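Local News | Food & Dining

Town to drop plastic forks from summer lunch program

The summer lunch program in Drukeck will switch to washable metal forks and spoons when the new season opens, the parks department said this week. The change covers all of the town's free lunch sites for children.
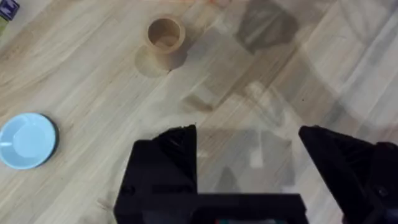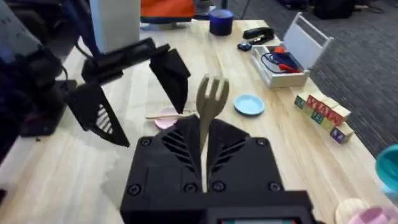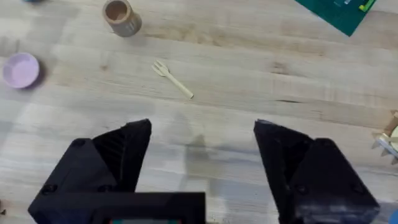
The program served 1,721 lunches last season, and nearly every one went out with a disposable fork. Macarena Robles, who runs the program, said the town had been paying to buy the forks and then paying again to haul them away.

"We tried a recycling bin the year before last and the hauler wouldn't take them," Robles said. "Too small for their sorting line."

The town has ordered 600 forks and 453 spoons from Netulo, a restaurant supply company in the next county. They will be washed each afternoon at the Fujimoto Street community kitchen, where the dishwasher was replaced in January. Knives are not part of the order. Sandwiches and fruit will be cut before they leave the kitchen.

Some parents have asked whether the metal forks will make it back. Marcelino Ortuño, whose two sons eat at the Drimico Park site, said he expects a lot of them to end up in the trash with the napkins. Robles said trays will be collected at a single table at each site and the forks sorted there by hand.

Disposable forks will still be packed for field trips and for the 139 children who pick up meals to take home. Honeylyn Belmonte of the parks department said the town will use up what it has in storage before looking at other kinds.

Sign-up for summer lunches opens at 9 a.m. on the first day of spring break. There is no income requirement.

Contact the newsroom | Corrections | All rights reserved | Back to top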